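Arm cell, shared workshop, bay 2
Pre-run checklist with comments, January
Filled in by Arash Rahimi, checked by Gisela Ruppert

1. Base bolts torqued and paint-marked
OK. Marks line up on all of them.

2. Table legs level, no rocking
OK after adjustment. The back leg needed a shim. Replace the shim with a proper foot when the Nutilix order comes in.

3. E-stop within reach of the operator
Fail on first check, OK on second. The button had been left on the shelf by the door. It is now clamped to the operator's stool. Do not move it.

4. E-stop cuts motion from every jog mode
OK. Tested by Gisela in each mode.

5. Gripper opens fully before approach
OK. Fingers must be open and pointing straight down before the arm comes over the rack. Anyone editing the program keeps that step.

6. Payload entered correctly
OK. 484 g with the gripper and adapter plate. The old value was still the one for the Brallero gripper.

7. Speed limit for first runs
OK. Set to 46 mm/s. Abbas Kazemi wants it faster for the rack transfer. Not until item 10 is closed.

8. Tubes capped, colored water only
OK. Check every cap by hand. No solvents in this bay.

9. Loose items off the table
Open. Meters and small parts keep ending up inside the reach of the arm. Put them on the side bench before power goes on.

10. Simulation run matches the real layout
Open. Hajar Abdel Rahman updated the model with the new table height. The rack position still has to be measured again and entered. Run the full path in simulation after that and watch the wrist on the way down.

11. Cycle log saved
OK. Counter reads 2,092. Write the number in the book at the end of each session.

Items 9 and 10 go to Hajar. Gisela signs again once both are closed, and the arm stays in simulation until then.

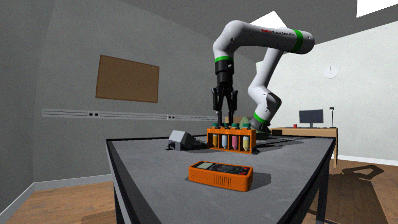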